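# Week 2 -- Shelving, spines and the dreaded lean
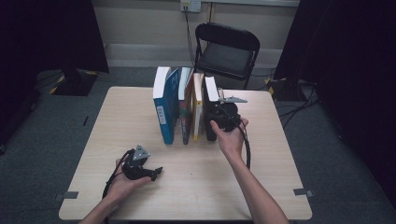 I'll start with the lean, as it's the thing I get asked about most on Tuesday nights. A book standing upright wants a flat base and a neighbour on each side, and the one at the end of a row only gets half of that. Look at the black book on the right, tipping a little while the thick blue one holds down the other end. Leave a book like that for a whole term and the text block starts to sag away from the spine (I've wrecked a few of my own this way, sadly!).

## What I'd like you to do

Grab a short run of books from the Perkholm trolley and stand them up with no bookend. Nudge the last one square with a flat hand against the cover, low down -- please don't hook a finger over the top of the spine. Then add a Grarby bookend and feel how much firmer the row gets. You should still be able to slide a book out without its neighbours coming along for the ride.

## A few odds and ends

- Spines to the front, lined up with the shelf edge. I'm fussy about this one.
- Mixed heights are fine, but don't park a skinny paperback between two giants.
- Anything taller than 40 cm lies flat, and I stack those no more than 2 high.
- Spine labels go in the lower half, all the same colour if you can manage it.

We'll spend the last 30 minutes on the Hrnčiar donation boxes, so wear something you don't mind getting dusty. Reading for next time is chapter 11 of the Tratulura manual, skipping the bit on microfilm.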